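Trorimby Gallery Friends – minutes of the spring meeting

May 22, 2019
By Siwan Yorath

The meeting was held in the upstairs reading room at Trorimby Gallery. Apologies had been received from the Divdale members, who were delayed by the roadworks on the Grurstead road. The chair opened the meeting once the projector was ready.

1. Minutes of the last meeting

The minutes of the January meeting were read and agreed with one correction. Under item 4, "watercolours" should read "gouaches". The secretary has changed the file copy.

2. Matters arising

The cracked glass on the small harbour picture has been replaced. The picture is back on the stairs, one hook lower than before, as the old fixing had worked loose in the plaster.

The letter to the parish about the signpost has been sent. No reply yet. The secretary will write again if nothing comes by the next meeting.

3. The Kocabaş loan

The curator reported that the owner has agreed to lend 21 landscapes by Kocabaş for the autumn show. Most are late works, small in size, painted on board. Two of the larger canvases that were hoped for, the river at dusk and the birch wood, will not be coming. The owner wants them kept at home while their stretchers are looked at.

There was some discussion of how to hang the pictures. The curator would like them grouped by time of day, starting with the morning pictures in the front room and ending with the night pictures at the back. Several members felt that date order would be easier for visitors to follow, and that the change in the painter's colour after he left the coast would be lost otherwise. The curator said the dates on the backs were added by a dealer and could not be trusted in every case. It was agreed to hang by time of day and to print the dates, where known, on the labels.

Light levels in the back room were raised again. The blinds do not meet in the middle. The curator is getting a price for new ones and will bring it to the next meeting.

4. Labels and leaflet

A draft of the leaflet was passed round. Members asked for less about the sale history and more about the pictures themselves. The phrase "brooding masterpiece" is to come out. The word "twilight" is used for two different titles and one of them should be "dusk", to match the owner's list. The secretary will make the changes and send the text to the printer in Grurstead.

The print run will be 722, which uses up the paper already paid for.

5. Money

The balance was reported and accepted. A gift of £80 was received in memory of a former member, with the wish that it be spent on frames. It was agreed to put it towards the frame for the hayfield study, which has lost the gilding along its lower edge. Insurance for the loan will be paid by the gallery and does not come out of the Friends' account.

6. Talks and visits

The spring talk on reading a landscape was well attended and the speaker has been thanked. The next talk, on brushwork and varnish, will be in the reading room. Members should use the side door as the front steps are being repointed.

The day visit to Divdale will go ahead if enough names are put down. A list is on the board by the coats. The coach firm needs to know numbers two weeks ahead – after that the deposit is not returned.

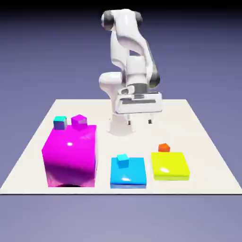 White robotic arm on a square tabletop. Computer-rendered picture.

7. Reading room

The shelves have been sorted and the duplicate sale catalogues put in the box under the window. Members may take these for a small gift to the tin. Anyone holding the blue volume of the Kocabaş letters is asked to bring it back, as the curator needs it for the labels.

A member asked whether the room could be opened on more afternoons. The gallery will be asked, but heating is the difficulty in winter.

8. Any other business

It was asked whether photographs will be allowed in the autumn show. The owner has said yes, without flash. A notice to this effect will go up at the desk.

The side gate is sticking and needs to be lifted as it is pushed.

9. Next meeting

Date to be fixed when the blinds have been priced. Items for the agenda to Siwan Yorath, please, in writing.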